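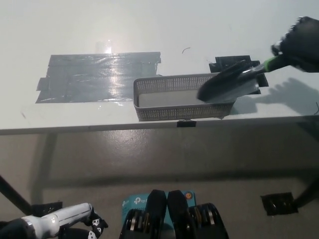 Potting Bench Gallery: Small Tools and Trays

I have been sold a lot of potting gear over the years and most of it ended up in the shed. Lăcrămioara Mocanu asked me to put the pieces I still use on one page, so I did, with my doubts attached. The catalog I started from had 393 items in it. I'd call most of them clutter.

Hand trowel, green handle, dark gray blade with a pointed tip. The sellers make a great deal of points. Fine for getting into the corner of a tray, less fine for moving any real amount of compost. I have yet to see why anyone pays extra for the Descombe version.

Perforated basket, light gray, low sides, rectangular. Small square holes all over the walls, with a flat white sheet laid in the bottom. Prullell says a liner keeps the mix in and lets the water out. Maybe. I gave it one season and remain unconvinced – the cheap ones with no liner did about as well for my lettuce.

White tabletop. Looks smart, shows every crumb. Lucian Bratu swears by a white surface for seed work and he may be right about the small black seeds, but he doesn't wipe mine down.

Gray duct tape, in overlapping strips. Ragged edges and all, it's the one thing on this page I'd buy again without reading a review.

Next gallery in September: watering cans, if Waseck ever ships them.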